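Start Kurse Skripte Termine Kontakt

Textilkunde für den Outdoor-Verkauf
Handout zu Block 4: Rucksäcke und Taschen – Stoff, Beschichtung, Nähte
Stand: Samstag, 6. August 2022

Ihr Lieben, wie versprochen die Notizen zum vierten Block. Ich habe sie etwas ausführlicher gehalten als beim letzten Mal, weil wir am Ende mit den Beschichtungen ziemlich durchgerast sind (meine Schuld, ich hatte mich bei den Reißverschlüssen verplaudert). Wer beim Block gefehlt hat, sollte damit trotzdem mitkommen. Die Stoffmuster aus der Mappe bringe ich noch einmal mit.

1. Was heißt eigentlich "Denier"?

Denier ist ein Gewicht: die Masse von 9.000 Metern Garn in Gramm. Ein 100-den-Garn wiegt auf dieser Länge also 100 Gramm, ein 420er entsprechend 420. Im Laden wird die Zahl gern wie eine Note verkauft, je höher, desto besser. Das stimmt so nicht! Ein dicht gewebtes Polyamid mit 210 den kann einem locker gewebten Polyester mit 600 den beim Scheuern durchaus davonlaufen. Ihr müsst immer drei Dinge zusammen anschauen: Garnstärke, Faser und Webdichte. Auf dem Etikett steht meistens nur das Erste, manchmal noch das Zweite, und beim Dritten hilft nur Anfassen oder eine Lupe.

Kurz zur Erinnerung die Unterschiede zwischen den Fasern:

Polyamid (Nylon): sehr reißfest, gut gegen Abrieb, nimmt etwas Feuchtigkeit auf und dehnt sich dann ein wenig. Auf Dauer empfindlich gegen Sonne.
Polyester: weniger scheuerfest, dafür farbstabiler und in der Sonne gutmütiger. Deshalb so beliebt bei Schulranzen und Kinderrucksäcken, die ihr kräftiges Pink oder Türkis behalten sollen.
Baumwollcanvas: schwer, griffig, lässt sich wachsen. Trocknet langsam.

Ripstop ist übrigens keine Faser, auch wenn das in der Pause wieder jemand behauptet hat – es ist eine Webart mit verstärkten Fäden im Gitter. Ein Riss läuft bis zum nächsten dicken Faden und bleibt dort im besten Fall stehen.

2. Beschichtung und Wassersäule

Die meisten Rucksackstoffe sind innen mit PU beschichtet. Die Beschichtung hält das Wasser ab, die Imprägnierung außen sorgt dafür, dass es abperlt. Bitte im Verkaufsgespräch nie durcheinanderwerfen! Wenn der Oberstoff dunkel und vollgesogen aussieht, ist die Imprägnierung hinüber, der Inhalt kann trotzdem trocken sein.

Unser Rechenbeispiel war der Tagesrucksack "Suton" von Brostetti. Im Datenblatt stehen 693 Gramm Leergewicht und eine Wassersäule von 3.340 Millimetern für den Bodenstoff. Klingt nach viel, und für einen Boden, der mal auf einer nassen Bank steht, ist das auch ordentlich. Aber der Wert gilt für den Stoff allein. Nähte sind Löcher, Hunderte davon, und die Angabe sagt über sie gar nichts. Ohne verklebte oder getapte Nähte dürft ihr den Suton also "wasserabweisend" nennen, mehr nicht. Dazu kommt der Reißverschluss oben: Der ist beschichtet, aber an den Enden offen. Eine Regenhülle dazu zu verkaufen ist hier kein Trick, sondern guter Rat.

Ein Wort zum Altern. PU-Beschichtungen vertragen Wärme und Feuchtigkeit schlecht, sie werden klebrig, riechen säuerlich und lösen sich irgendwann in Flocken ab. Wer den Rucksack feucht in den Schrank stopft, beschleunigt das gewaltig. Ich habe zu Hause einen Daypack, der innen aussieht wie nach einem Sonnenbrand – und das war einmal mein Lieblingsstück.

3. Nähte, Riegel, Träger

Schaut euch beim Vorführen zuerst die Trägeransätze an. Dort zieht das ganze Gewicht, und dort gehen billige Modelle kaputt. Worauf ich achte:

– Riegelnähte (die kurzen, dichten Zickzackblöcke) an jedem Gurtband
– eingefasste Nahtkanten innen, damit nichts ausfranst
– genug Nahtzugabe, bei dünnen Stoffen lieber mehr als weniger
– Gurtband, das in die Naht hineinläuft und nicht bloß aufgesteppt ist

Beim Modell "Macapagal" (das ist der mit Rollverschluss, wir hatten ihn auf links gedreht) ist das sehr schön gelöst: Die Träger sind in ein eigenes Stoffdreieck gefasst, und erst das Dreieck geht in die Seitennaht. So verteilt sich der Zug. Beim Vergleichsmodell hing alles an einer einzigen Steppreihe, ihr erinnert euch an das Geräusch beim Ziehen.

Kinderrucksäcke noch schnell, weil danach gefragt wurde. Kurzer Rücken, schmal zulaufende Träger, ein Brustgurt, der sich unter Zug öffnet und nicht am Klettergerüst hängen bleibt. Reflektierende Flächen gehören auch an die Seiten. Und bitte ein Namensfeld innen, niemals außen. 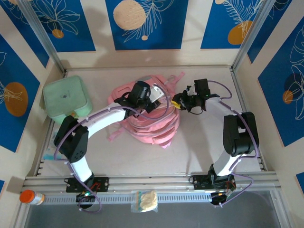 Darf man einen beschichteten Rucksack in der Waschmaschine waschen?

Besser von Hand, in lauwarmem Wasser mit wenig Feinwaschmittel und einer weichen Bürste. In der Trommel reibt die Beschichtung an sich selbst, und Schnallen oder Rahmenteile können den Stoff beschädigen. Weichspüler bleibt ganz weg, er ruiniert die Imprägnierung. Danach kopfüber und mit offenen Fächern im Schatten trocknen lassen, nicht auf der Heizung.

4. Nachimprägnieren

Wir arbeiten im Kurs mit Drastex, der Variante zum Aufsprühen. Vorher muss der Rucksack sauber sein, sonst schließt ihr den Schmutz gleich mit ein. Draußen sprühen oder bei weit offenem Fenster, gleichmäßig, Überschuss nach kurzer Zeit mit einem Tuch abnehmen. Rückenpolster und Trägerinnenseiten lasse ich aus, die sollen Schweiß ja aufnehmen und wieder abgeben dürfen. Ob Wärme zum Aktivieren nötig ist, steht auf der Flasche – bitte lesen, das ist je nach Mittel verschieden, und beschichtete Stoffe gehören sowieso nicht in den heißen Trockner.

Bis zum nächsten Block

Sucht euch zu Hause einen alten Rucksack und notiert: Faser laut Etikett, Zustand der Beschichtung, Stelle mit dem größten Verschleiß. Ein paar Stichworte reichen völlig. Wenn ihr ein richtig schlimmes Exemplar habt, bringt es mit, ich freue mich darüber wirklich! Im nächsten Block kommen Schnallen und Reißverschlüsse dran, und die Wintertaschen mit den gefütterten Fächern heben wir uns für Dezember auf.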